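How to Request a Refund on an Unused Skotport Rail Ticket
507 shares - 28 comments

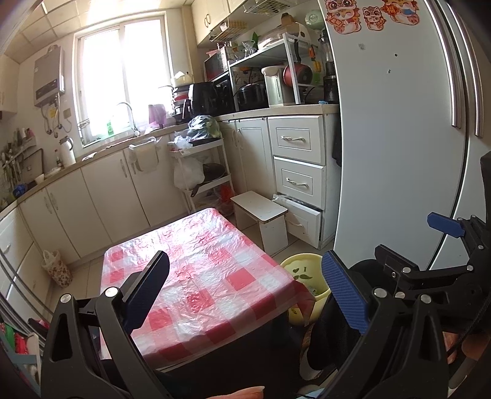

Chih-ming Hsieh writes that the refund form rejected a booking number twice before the page was refreshed, and asks whether a claim may be made at the station instead. It may. The ticket office at Putville accepts claims in person, and the steps are the same in either case.

1. Find the booking number. It is printed under the departure time on paper tickets and appears in the subject line of the confirmation email.

2. Check the fare type. Flexible fares may be refunded until the train leaves its first station. Saver fares may be exchanged for another date but not refunded.

3. Open the refund form and enter the booking number without spaces. Passengers traveling on one booking must be claimed for together.

4. Select the reason for the claim. If the train was canceled, choose "Service withdrawn" - no handling fee is charged in that case.

5. Submit the form and keep the claim reference. Paper tickets must be handed in at a ticket office before payment is released.

Refunds are paid to the card used for the purchase. Claims for group bookings are handled by the Brolis office and take longer to process in August.

Seat reservations bought separately require their own claim.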